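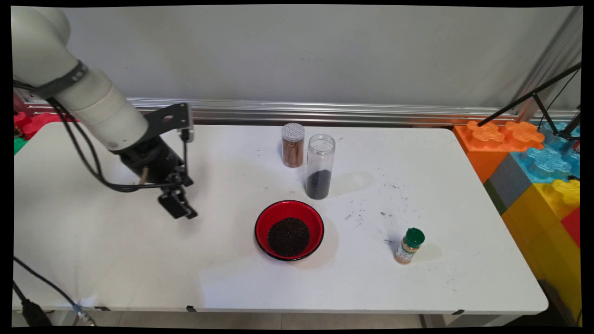

Figure 1. Part of the spice set on the folding table: the shaker jar with cinnamon sticks, the tall container, the red bowl and the green-capped bottle.

Print this page
E-mail this page

Where Does the Spice Go? Storing and Pouring Dry Spices in a Shared Kitchen

Project report by Ro-un Jin, Nkechi Ogundipe and Jae-hoon Kwak
Advisor: Hwa-young Geum

Why we picked this

Our project began with a complaint, as I suppose a lot of student projects do. The three of us cook together at the Myung house in Grumurville, where there is one small kitchen and one very crowded spice shelf, and every time somebody made dinner there would be a gritty feeling under the cutting board afterward. Nkechi said we must be throwing away a good part of what we paid for, and Jae-hoon (who does most of the sweeping) agreed with her at some length. When Ms. Geum asked the class for a household question that could be looked at closely over one term, we already had ours: what kind of container keeps dry spices handy without letting them get all over the table?

What we used

We wanted the containers to be the ordinary kind that people already have at home, so we bought very little. Whole cinnamon sticks went upright into a short clear jar with a perforated silver shaker lid. We know a shaker lid is an odd choice for sticks, but that is how the jar lived on our shelf and we wanted to see whether it bothered anybody. Small black seeds went into a tall clear container without a lid, filled only in the lower part. A bigger helping of dark seeds went into a round red bowl with a black rim, heaped up in a mound the way my grandmother sets them out before she starts cooking. The ground spice stayed in its own small bottle with the green cap.

All of this stood on a white folding table. I would warmly recommend a white surface to anyone who repeats the project, as dark seeds show up on it beautifully and you can find even a single crumb. At home our counter is speckled brown, and I now think it has been hiding things from us for years!

What we did

We worked on Wednesday afternoons. Each person moved a spoonful of every spice from its container to a plate, put the container back, and went on to the next. After each round we brushed whatever was on the table onto a folded sheet of paper and weighed it on the kitchen scale Ha-rang Wi kindly lent us. We did 10 rounds for each container. At the start we weighed out 642 grams of spices for the whole project, and 262 grams of that was the dark seeds for the bowl, because it seemed only fair to give the bowl enough to make a proper mound.

What we found

The cinnamon hardly needs discussing. Sticks stay where you put them, and apart from a little dust there was nothing to sweep. The only trouble was that the lid had to come off every time, and twice it was put down somewhere and we had to hunt for it.

We had expected the bowl to be the worst of the lot and it was much better behaved than that. A spoon goes in easily, and the wide rim catches a good deal of what falls off. Most of the spills came from the tall container. The spoon had to go in at a steep angle, it knocked the wall on the way out, and the seeds hopped off in every direction. They also roll farther than you would think. The ground spice was the cleanest while the cap was on and the messiest to wipe up once it got loose, since it smears and leaves a faint mark behind.

What we would change

We should have tried a shorter jar with a wide mouth, and Jae-hoon still wants to test a funnel. We should also have used the same amount of seeds in the bowl and the tall container, as Ms. Geum pointed out very gently in our second meeting. Our comparison between those two is weaker for it.

For the Myung kitchen we have moved the seeds into the bowl on cooking days and put the tall container away for spaghetti. Ha-rang has her scale back.

Print this page
E-mail this page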